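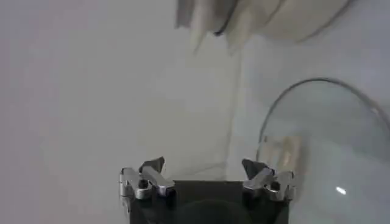 Clear film is a horrible thing to ask a robot to look at, and Mirko Leone will happily talk about it for an hour. I know, because he did. He works on robot handling at Benedetti, a small firm that builds packing and kitting cells for other people's workshops, and he is the man they called in when one of those cells, known to everyone as Jeton, began closing its gripper on things that weren't there and, rather worse, failing to notice things that were. "Look at what the wrist camera has to deal with," he says. "Two shiny fingers, open, nothing between them, and past them it's pale on pale on pale. A big clear dome with a bit of grey rim. You and I see the rim and we fill in the rest. The robot sees a rim and a lot of background."

I had gone to meet him because I'd heard there had been a fault, a proper one, with a stoppage and a written report. I like fault stories. They are where you find out how a machine works, and Mirko tells his with such obvious relish that I kept forgetting to take notes.

Jeton lives at Beltent, where it picks light items, covers and packaging off a bench and puts them in trays. It had been doing this well for months. Then one afternoon in September it reached for a clear cover, closed its fingers short of it, reported a good grasp and carried nothing at all to the tray. It opened its fingers over the tray with great care. Then it went back and did the same again.

"It was so polite about it," Mirko says. "Very gentle. It placed that nothing beautifully."

On its own that would have been a nuisance and a funny video. The second fault, the following Saturday, was the one that stopped the cell. Jeton planned a straight path from the bench to the tray, and a clear cover was standing in the way. As far as the robot's map was concerned, that space was free. The knuckle of the gripper caught the cover, pushed it along the bench and tipped it over the edge, and the arm carried on for a moment before the force limit tripped and everything halted.

No one was hurt. Ívar Grímsdóttir, who runs the shift at Beltent, was standing on the far side of the bench and pressed the stop button anyway. "It had stopped by the time my hand got there," she told me over the phone. "I pressed it all the same and I would do it again. I didn't want to be reading a screen to find out if it was finished."

She had the cell taken out of use that afternoon and put a tag on the isolator, and she didn't let anyone remove it until she had the report in her hands. Mirko is full of praise for this. "People think the engineers must be annoyed when somebody locks off the machine. No! It's wonderful. Everything is where it was. The logs are there, the cover is on the floor where it landed, the arm is in the position it stopped in. If she had just cleared it and pressed start, I would have had half a story."

So what was the whole story? Mirko got out a pencil at this point and drew me a lot of arrows, and I'll try to do them justice.

The cell has two ways of seeing. A depth camera over the bench builds up a picture of what is solid and what is empty, and a small camera at the wrist takes over for the last bit of the approach. Depth cameras don't get on with clear plastic. Some of the light goes straight through and comes back from whatever is behind, some of it bounces off somewhere else altogether, and what the software gets is a patch with no reading in it. A hole, Mirko calls it.

"And now the question is, what do you do with a hole?" he says, and he is leaning right over the table by now. "If you ask me what's in the cupboard and I haven't looked, I should say I don't know. I shouldn't say the cupboard is empty. But our software was saying the cupboard is empty."

It hadn't always. When the cell was first put in, any patch without a reading was treated as an obstacle, and the robot went round it. That made it slow, and now and then it refused to move at all when there was a glare on the bench. An update to the planning software, a package the firm calls Jilladum, added a step that filled in missing patches from the readings next to them. For a matt bench with a bit of glare on it, this is a sensible thing to do. The neighbours say bench, so the gap is bench. With a clear cover standing there, the neighbours also say bench, and the cover vanishes.

The update had been tested, with 100 picks, all of them good. Mirko went back through the test sheet and found that every one of the items was cardboard or cloth. "A hundred out of a hundred," he says, and puts his head in his hands, though he is laughing. "You see that number and you think, lovely, let's go for lunch. I did think that. I signed it."

He is quite open about having signed it. It's there in the report too, on the first page, and I admired that.

That leaves the first fault, the pretend grasp, which had a different cause. Jeton decides whether it is holding something by how far apart its fingers end up. If they close all the way, it has missed. If they stop early, there must be something between them. When Mirko put the gripper on the bench and worked the linkages by hand, one side was stiff near the end of its travel. A thin curl of packing film had worked its way in around the pivot. The fingers were stopping a little early on every single pick, with or without an object, and the robot was drawing the obvious conclusion.

"So it had two faults, and they were covering for each other in a way," he says. "The camera didn't see the cover properly, so the fingers closed in the wrong place. Then the film in the pivot said, don't worry, you've got it."

I asked how long the film had been in there. He doesn't know, and he wouldn't guess. He did go through the grip log, all 1,708 picks since the last service, looking for the point where the fully closed reading started to drift. There was no clean step. It crept up, dipped, and crept up again, and he thinks the scrap may have moved about. He showed me the plot on his laptop and it looks like a seaside cliff drawn by a child. He has printed it out and stuck it above his desk.

The repair to the gripper took 10 minutes with a pair of tweezers. The rest took a good deal longer. The filling-in step is now limited to small gaps, and only in parts of the bench where the item list says there is nothing clear. Anywhere else, a hole is a thing to be kept away from. The wrist camera has been given a new job as well: before the fingers close on anything marked as transparent, it looks for a rim or an edge, and if it can't find one it backs off and asks for a person. Before each tray the gripper closes on nothing, on purpose, to check that nothing still reads as nothing.

This last one is Ívar's idea, and it came from the kitchen scales in her flat. "I always look for the zero before I put the flour on," she said. "I asked Mirko why the robot doesn't look for its zero. He went very quiet, and then he asked if he could use it."

She asked for one more change, which had less to do with the software. The robot used to travel between bench and tray at full speed whenever its map said the way was clear. It now does the first part of every move slowly, at a pace where a knock would trip the force limit before it shoved anything far. Mirko grumbled about the lost time. Then he measured it, and stopped grumbling.

Is he confident it won't happen again? He takes a while over this one. "That fault, in that way, yes, I'd be very surprised," he says. "Clear things in general – no. Film is worse than a hard cover. It hangs, it creases, it moves when the arm goes past. One minute there's a crease to look at and then there isn't. I have seen the camera find an edge in a fold and be very pleased with itself, and it was only a fold."

He is building a new test set, and it sounds like the contents of somebody's recycling: domes, lids, bags, sleeves, sheets of film hung up behind the item, sheets of film hung in front of it. The cardboard and cloth are still in there, mixed in among the rest. Any update to Jilladum has to get through the lot before it goes near a customer, and the shift lead at the site has to agree the list of items first.

When I left he was on his way back to the bench to try a bag he'd saved from his lunch. He held it up to the window to show me how bad it was. "Terrible," he said, delighted. "You can hardly see it at all."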